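4. Setting Out the Table

Section 4 covers the layout of the Herkera play food set on a flat tabletop. It applies to the standard set and to the Birkton refill. Complete Section 3 (Unpacking and First Cleaning) before starting.

4.1 Before You Start

The table must be level and at least 122 cm long. A white or other plain, light top is preferred. Patterned tops can be used, but small pieces are harder to find on them at clearing-up time.

You will need:

Tray with raised rim
Bread slice
Apple
Waffle wedge with topping
Wrapped snack piece
Wicker basket, shallow, 28 cm
Marker pen with both caps fitted (not supplied)

CAUTION: Toppings are small parts. Do not set out the waffle wedge where children under three can reach the table.

CAUTION: Do not mix play pieces with real food on the same tray.

4.2 Layout

1. Wipe the tabletop with a barely damp cloth and dry it with a second cloth.

2. Place the tray slightly left of center with the raised rim facing up. Keep it at least 18 cm from the front edge of the table.

3. Lay the bread slice flat on the tray. The slice is nearly as large as the tray, and only a narrow border of tray remains around it. If the slice overlaps the rim, turn it until it drops inside.

4. Stand the apple upright to the right of the tray. If it rolls, turn it slightly until the base sits flat.

5. Place the waffle wedge in front of the tray, grid side up.

6. Set the topping on the waffle wedge. The topping is not fixed. Move wedge and topping separately.

7. Lay the marker pen behind the apple. The pen is used to fill in the layout card (see 4.4).

8. Place the wrapped snack piece near the rear edge.

9. Put the wicker basket at the right side of the table. Leave it empty at this stage.

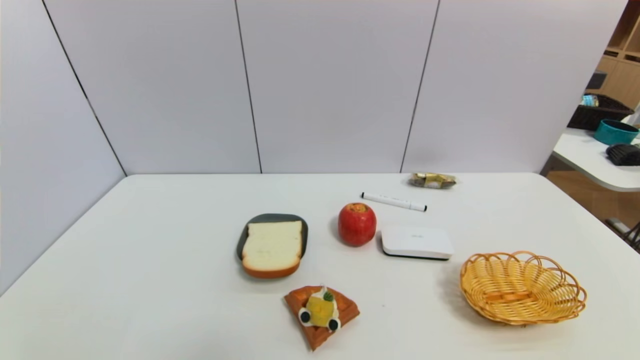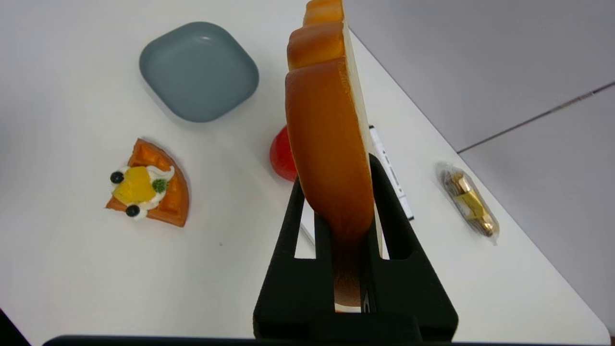
Can the basket be used to store the pieces between sessions?

The basket is meant for the table only. It has no lid and is too shallow for the full set, so return all pieces to the Breltent storage box when play is finished.

4.3 Moving Pieces During Play

1. Lift the bread slice by its two flat faces. Do not pull on the crust.

2. Lift the apple from the sides. Do not press on the stem cavity.

3. Remove the topping before lifting the waffle wedge. If the wedge must be moved with the topping in place, slide it along the tabletop.

4. Use the basket for pieces that have been "served." Two or three pieces at a time is the practical limit. The scalloped rim is decorative and must not be used as a handle; carry the basket with one hand under the base.

5. Return each piece to its starting position before the next turn. Small differences in angle do not matter.

CAUTION: Uncapped markers stain the bread slice and the wicker permanently. Put both caps back on before the pen goes down on the table.

4.4 Layout Card

The layout card (part of the Ren card pack) shows the outline of the tray and the starting position of each piece. Mark changes on the card, not on the tabletop. Marks on the coated side can be removed with a dry cloth. Marks on the reverse are permanent.

If the table is used from both long sides, rotate the card 90 degrees and use the alternate outline printed in the corner. The tray then goes at the short end and the basket opposite. All other positions follow from the tray.

4.5 Clearing the Table

1. Remove the topping from the waffle wedge and put it in the small parts bag.

2. Collect the food pieces, then the tray, then the basket.

3. Shake the basket over a bin to clear crumbs and dust from the weave. Do not rinse it.

4. Check the floor on both sides of the table for small parts.

5. Check the pieces against the list in 4.1.

NOTE: A missing topping can be ordered separately. Quote the set code printed under the lid of the storage box.

For cleaning of individual pieces, see Section 5. For replacement of a cracked tray, see Section 7.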